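Home Products News Press Contact

Westeck to Supply Stiline Acoustic Wall Panels for Ruddock Office Refit

Westeck has signed a supply agreement with Ruddock, the property management firm, covering acoustic wall panels for two floors of its main office building. Deliveries start in July. The order is for 900 panels from the Stiline range, all in the 50 mm thickness, with fixing rails and edge trim.

The building dates from a period when partition walls were built for low cost and quick assembly. Tenants on both floors reported that speech carried between meeting rooms and that phone calls were hard to follow at busy times of day. Ruddock asked for a solution that could be fitted without removing the existing walls or moving the sprinkler lines. 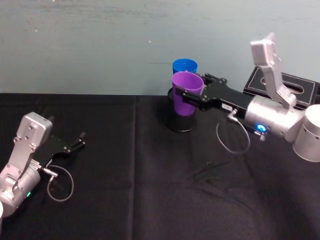
Stiline panels have a mineral wool core bonded to a woven face. Each panel hangs on a two-part rail, with the lower half screwed to the wall and the upper half fixed to the back of the panel. A panel can be lifted off by one person for access to wiring and put back in the same position. No adhesive is used on the wall side, so painted surfaces can be kept and reused if the layout changes later.

"Most of the survey time went into the meeting rooms," said Angus Ruawai, technical sales manager at Westeck. "They have hard parallel walls and a hard ceiling. Treating two adjacent walls in each room gave us a better result on paper than covering one wall completely, and it used less material."

The survey covered 16 rooms. Westeck measured reverberation time in each room with the furniture in place and again with the doors open to the corridor. The results were used to set the number of panels per room. Rooms used mainly for storage or printing were left out of the order.

Scope of the order

- Supply of panels, rails and trim, packed and labeled by room number.
- Setting-out drawings for each wall, showing rail height, socket positions and switch positions.
- Desk-level items, including pen holders and tissue boxes, to be cleared by tenants before work begins in each room.
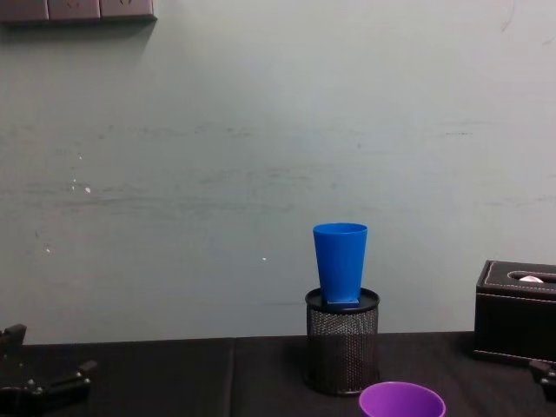
- A repeat set of measurements after fitting, with a written report to Ruddock.

Installation will be carried out by Stamus, which has fitted Stiline products for Westeck on earlier projects. Work will be done in the evening, starting at 6 p.m., with each room returned to use the next morning. Drilling is limited to the first part of each shift. Dust extraction will be fitted to all drills, and carpets will be covered from the door to the work area.

Panels will be supplied in three colors chosen by Ruddock: light gray, dark green and oatmeal. Cut panels are needed around door frames and at column positions. These will be made at the Westeck plant from the setting-out drawings and finished with the same edge trim as full panels.

Product data sheets, fire test reports and cleaning instructions for the Stiline range are available on request from the Westeck press office.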